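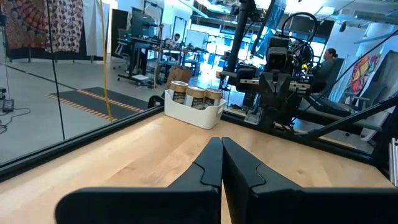

Plultum is a small text collection of essays and book reviews about political writing in small countries. It holds 143 reviews and 38 longer essays, all first printed in the magazine Okitz and typed again by hand from the paper copies.

Please read the notes on rights before you copy more than a few pages.

## Contents

- `reviews/` – one plain text file for each review
- `essays/` – the same, with footnotes at the end of the file
- `index.csv` – title, issue, subject, number of words
- `names.csv` – 1,530 names of writers and thinkers, with the spelling used in the magazine
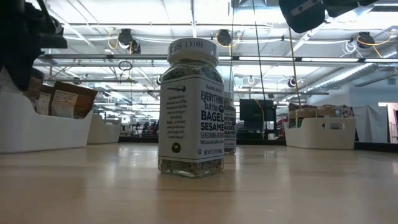 *Seasoning jar on the tabletop.*

## How the text was prepared

The magazine changed its spelling rules two times. I kept the spelling of each issue, also where it looks wrong today. Clear printing errors are corrected, and the old form is in square brackets. Page breaks are marked with `|`.

Quotations were compared with the books when a library copy could be found. For 40 quotations there was no copy, and they have `unchecked` in the index.

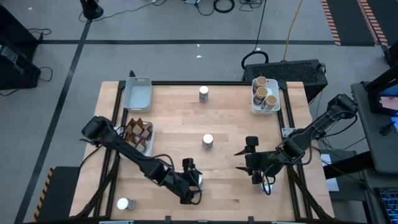
## Known problems

- Two essays in the Skjelbred series have no ending, as the last pages are missing in my copy.
- Pen names are not resolved. "Penero" is used by more than one reviewer – do not count it as one person.
- The column `subject` was filled in by one reader and is not very even. 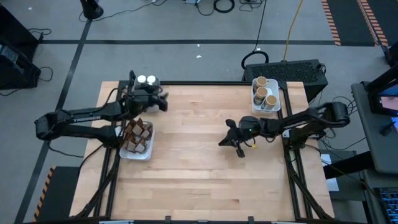
## Rights and corrections

The index files are free to use. The texts belong to their authors and may be used for study only. Corrections are welcome as an issue in this repository, with the file name and the line. The next version is planned for September.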